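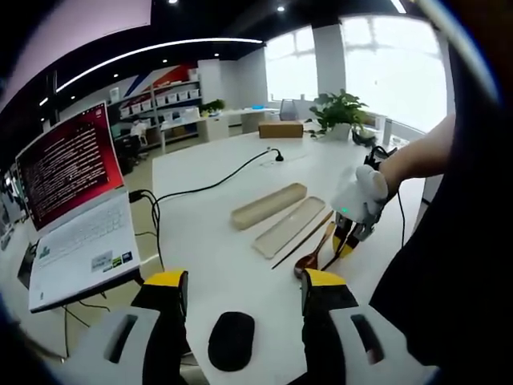
Handout 6: Notes on the Storkstead visit

Course: Introduction to Automation, Unit 3
Prepared by Satish Alva
August 16, 2021

Read these notes before the discussion session. They cover what we were shown at Storkstead, the terms you will need for the written assignment, and the points that came up in the question period. If you missed the visit, these notes and the assigned reading are enough to do the assignment.

1. Purpose of the visit

Up to now the course has dealt with fixed automation: conveyors, indexing tables, and arms that repeat a programmed path. Storkstead works on a different problem. The group wants robot arms to handle ordinary household items that are never in quite the same place twice. To do that they record people doing the task with hand-held grippers and use the recordings to train a control program.

The visit had two parts, a short talk and a bench demonstration. The talk repeated much of our Chapter 4, so I have kept that section short.

2. The talk

The project is called Vilov. It began in November of last year with a single task, putting a spoon in a tray, and has since grown to a small group of table tasks. The one we saw is the utensil case task. At the time of our visit the group had 1,404 recordings of it. Of those, 281 had been set aside and are not used for training. They are kept for checking the program afterward. Recall from Unit 2 that checking a system on the same data used to build it tells you very little.

The software that stores and sorts the recordings is called Disus. It was written in-house. We did not see it in detail, and you are not expected to know how it works.

3. The bench demonstration

3.1 The tool

The operator holds a gripper in each hand. Each gripper has two fingers with yellow tips, and a camera rides on the gripper, so the recording shows the work from the position of the tool. When the same type of finger is later fitted to a robot arm, the arm's camera gets a similar view. This is the main reason for using a hand-held gripper instead of filming a person's bare hands.

Terms to know:

Gripper: the part of a robot that takes hold of an object. Also called an end effector, although that term also covers tools that do not grip, such as welders and spray heads.

Parallel grip: a grip in which two fingers close on an object from opposite sides.

Demonstration: one complete recording of a person doing the task from start to finish.

Episode: the same thing as a demonstration, in most of the papers you will read.

3.2 The task

The parts are a long, narrow utensil case, its clear plastic lid, a wooden spoon, and a pair of wooden chopsticks. The full task is as follows.

Step 1. Bring the open case to a position both grippers can reach.
Step 2. Pick up the spoon and lay it lengthwise in the case.
Step 3. Pick up the chopsticks and lay them beside the spoon.
Step 4. Take hold of the lid with both grippers.
Step 5. Set the lid on the case and press it down.

Starting positions are changed between demonstrations. The case may be turned at an angle, and the utensils may be on either side of it. If every recording began with the same layout, the program could learn the layout and fail as soon as something moved.

3.3 Why this task is harder than it looks

Spoon. The bowl and the handle have different thicknesses. A grip that suits one may slip or twist on the other. Operators are told to grip the handle near the balance point.

Chopsticks. They are thin, and they roll. Picking up both at once saves time, but one can drop out of the grip. The group accepts either method, one at a time or both together, as long as the operator does not switch partway through a demonstration.

Lid. The lid is the part to pay attention to. It is long compared with its width, so a single gripper at one end leaves the other end free to swing. With one gripper at each end, the two hands have to move together. If one side rises first, the lid tilts. 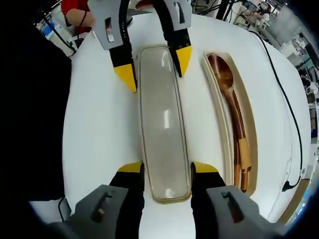

A clear lid is also a problem for the camera. Light reflects from the plastic, and the table color shows through it. A vision program that looks for strong edges may find the glare before it finds the lid. We discussed three ways of dealing with this: change the lighting, change the table surface, or record enough variety that the program learns to cope. Storkstead uses the third. The presenter's argument was that a kitchen will not have controlled lighting, so the training should not depend on it.

3.4 Rejected recordings

A demonstration is rejected if a part leaves the table, if the operator touches a part with a bare hand, or if the camera loses track of its position. The group had rejected 196 recordings of this task, which are not included in the total given in Section 2. Loss of tracking was named as the most common cause. Fast wrist turns make it worse, so new operators practice for 30 minutes before anything they do is kept.

4. From the question period

Could the same recordings be used with a different gripper? Only in part. The arm motion may carry over, but the finger shape affects how each object is held. Duangkaew, a partner lab, is testing this with wider fingers and has no results to share yet.

Does the program know what a spoon is? No. It connects what the camera sees with how the gripper should move next. There is no list of objects inside it.

5. Assignment

Choose a household task that needs two hands. Write two pages covering the parts, the steps in order, the step most likely to fail, and what you would vary between demonstrations. State clearly when a demonstration should be rejected. A sketch of the table layout is required and does not count toward the page limit.

Do not use the utensil case task.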